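Teaching a robot to wash up, or: my afternoon as a puppeteer

I have been rude about household robots on this blog before, and a few of you have told me I should go and have a go before being rude again. Fair enough. Helju Mets, who used to share an office with me and now spends her working life getting machines to do housework, invited me over to Clotdale in June to sit in the chair and drive one. So I went, and I drove it, and I am still going to be a bit rude.

The outfit is called Ranstead. They have nothing to sell you yet, which I count in their favour. What they do all day is show a pair of arms how to do kitchen jobs by steering them remotely, over and over, and recording every bit of it. The recordings go off to be used for training, and at some later date the arms are supposed to do the job by themselves. When I visited they had 2761 recordings of washing-up jobs and wanted 3000 before they tried the next round of training. I asked Helju why 3000 and she said it was a number Raimonds had written on the whiteboard. Raimonds Priedītis, who runs the place, said he thought Helju had picked it.

I liked them both for that.

If you have only seen the videos firms put out, you may picture somebody in a headset waving gracefully while the robot copies them. My version was a stool, two handles on jointed stalks, and a screen showing what the robot's camera sees. You move a handle, the arm moves. You squeeze, the gripper closes. I was told it would feel natural after ten minutes. It felt like trying to tie somebody else's shoelaces with barbecue tongs, and after an hour it still did.

The first thing you lose is touch. I had no idea how much of washing up I do with my fingertips until they were taken away. At home I know a plate is clean because it squeaks. I know I've got hold of a wet glass because I can feel it starting to go. On the handles you get nothing of the sort. You look at the screen, you guess, you squeeze a bit harder than you need to, and that habit goes straight into the recording along with everything else.

This is my main grumble, and I put it to Rimantas Grigaitė, who does the training side. If the robot learns from people, and the people are all squeezing too hard and creeping along like learner drivers because they can't feel anything, then surely what it learns is how to be a person with numb hands. He didn't argue much. He said the bad ones get thrown out, and that a slow clean demonstration is better than a quick messy one. I asked who decides which are the bad ones. Sarmīte does, it seems, by watching them.

Sarmīte Žukauskas had thrown out 511 so far. Those don't count towards the 2761. I'd have liked to see the discards more than the keepers, to be truthful, but I was only shown two, and in one of them the operator had simply stopped halfway through to answer somebody at the door. The arms just hung there over the sink for the best part of a minute. A person knows that isn't part of washing up. The recording doesn't.

They have tried the other way of doing it too, where you take hold of the arm itself and walk it through the movement by hand. Brock Robichaud let me do this on an older arm they call Vovo. It was far easier and I enjoyed it a lot more. You can feel the weight of the thing, you can feel when it bumps the tap, and within five minutes I was moving a cup from one side to the other quite respectably. The trouble, Brock said, is that your own body ends up all over the camera view, and that moving two arms at once needs more hands than most people have. So for the two-armed jobs it's back to the stool and the handles.

What bothers me more than the clumsiness is how much tidying of the problem goes on without anybody meaning to do it. You're handed one job at a time. Pick this up, put that there. My own washing up isn't like that at all. Half of it is deciding: does that pan need a soak, is there room on the rack, do I do the glasses before the greasy stuff or have I already missed my chance. When I asked whether the deciding was recorded, Helju said it was in there somewhere, in the order people did things. I'm not convinced. I did my jobs in the order on the sheet.

I'll give them one thing, though. They haven't made it easy for themselves with the clutter.

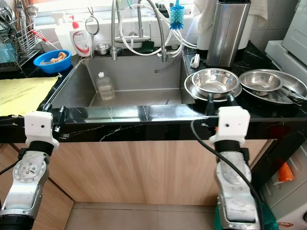
I had half expected a bare bench with a single cup on it under good lights, the sort of set-up where anything would look clever. Working round two taps and their hoses, with a bowl perched on the ledge and dishes stacked on the right-hand side, is much closer to what a robot would meet in my house. It's also much harder to drive in. My left gripper spent a good deal of the afternoon hovering nervously near the front of the worktop while I worked out how to get the right one anywhere useful. A clear bottle in a steel sink is a rotten thing to judge on a screen, too. I kept closing on it too early.

I was allowed to record in the end. I managed 4 attempts that I thought were decent. Sarmīte kept one of them and was very kind about the rest, and I came away oddly proud of my one, like a child who's had a painting put up on the fridge.

So am I converted? No. I can see that if you do this enough times, in enough kitchens, with people who are better at it than I am, you will get a machine that can do a set of jobs in a way that looks like us. But so far it's one kitchen. Rimantas wants to move the whole lot into a second one, an old flat above the Lukoševičius bakery, and see how badly it does. He seemed to be looking forward to it. I'd trust that result a good deal more than the 3000.

Helju has promised to let me know how it goes, and says I can come back and have another turn on the handles. I've asked for Vovo.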